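Jadora serving tray, tan, rectangular
Review by Ohemaa Wumbei
June 26, 2026

I was looking for a tray for long time, and I want to write carefully about this one, because the shop page says very little. It gives the color, the price and one sentence about "easy living". When I was choosing, I wished that somebody had written more.

I bought the tan one in April from Onura, the housewares shop near the Agyeman market. I paid 22 for it. The same shop has a tray from Irkach for 23, and I stood in front of the two of them for quite a while. The Irkach has handles cut in the short sides. They look nice, but the edges of the cuts felt sharp to my fingers, so I put it back.

The Jadora is plastic. It has rounded corners and a rim that goes up all around. There are no handles. You take it by the rim, and for me this is enough, although my sister says she would prefer handles. Her hands are smaller than mine.

What I carry on it: breakfast for two, a teapot with glasses, cut fruit, sometimes the plates back to the sink. With a full teapot in the middle it bends a little. I don't carry a pot of soup on it and I would not advise it to you. The teapot with water weighs more than you think!

The rim is the part I like most. If tea spills, it stays inside and I can bring it to the sink without drops on the floor. The rounded corners are also easy to wash, I use only a sponge and normal soap. After two months there are thin scratches in the middle, which I see only when the light comes from the side. One beet stain stayed for some days and then left after baking soda.

Now the things I like less. The bottom is smooth. On a bare table the tray moves when you push it, and if you try to take a glass with one hand, the whole tray can turn a little. A tablecloth helps. I tried also with a damp napkin under it, which works but is not pretty. The maker could put four small rubber feet and the problem would be finished.

Also, it has a smell when it is new. I washed it twice and left it near the window for one night, then it was gone.

About the color, the shop photo shows it almost yellow. In my opinion tan is the correct word. It is calm and it goes well with a strong pattern, so if your cloth is checkered like many of ours, you don't need to worry.

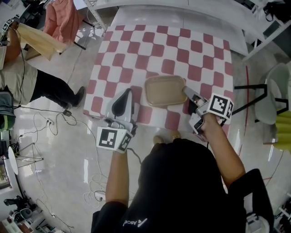
Filed under: Kitchen & Table > Trays

On the red-and-white checks the tan is easy to see, and the raised rim makes a clear line around it. With a white cloth I find it a little dull, but this is only taste.

For storing, I stand it between the fridge and the wall. It doesn't stack well with my older round tray, of course. Two of the same would go one inside the other, I tested this in the shop.

My marks: for washing five from five, for carrying four, for staying in its place three. I would buy it again for 22, but not for much more. If you have a table with no cloth, look first for one with feet.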